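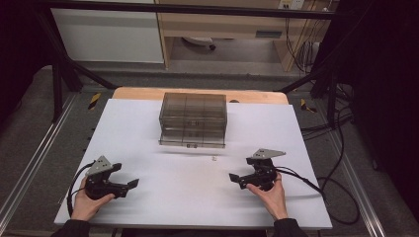
A work table at the Gidby site, with the tinted plastic box set toward the back of the white top.

Report on the visit to Gidby, Tondovberg
16 March 2020

A delegation from the Andrade office visited the Gidby site in Tondovberg as part of the Julitura exchange on small-parts handling. The group of 18 was received by Rosângela Barros, who led the tour and answered questions throughout the morning. The visit had been arranged in February.

The first stop was the parts store. It covers 270 square meters and holds 2,597 catalogued items, each with a shelf number and a paper card. Members asked how the cards are kept current. Ms. Barros explained that they are checked against the shelf list at the end of every month — a practice the site has kept from its earlier premises.

The group then moved to the carpeted work area, where the tables are laid out for handling very small pieces. The table shown at the head of this report has a white rectangular top on a light wooden base board and stands within a black metal frame. The smoky-gray box on it is transparent, and its ridges and divisions can be made out through the walls. Several members remarked on how much of the white surface is left open in front of the box, and how readily even a tiny white object can be found on it. Aluminum rails edge the floor to either side.

Discussion turned to table height and lighting. The delegation's own tables stand 71 centimeters high, and staff at Andrade have asked for a taller model. Ms. Barros recommended trying one raised table for a full month before placing an order. She also agreed to send the site's written guidance on storage boxes, including the notes on labels and base plates.

The morning closed with coffee in the front office and a short exchange on training schedules. A return visit to Andrade has been proposed, and dates will be sent to members once Gidby has confirmed them.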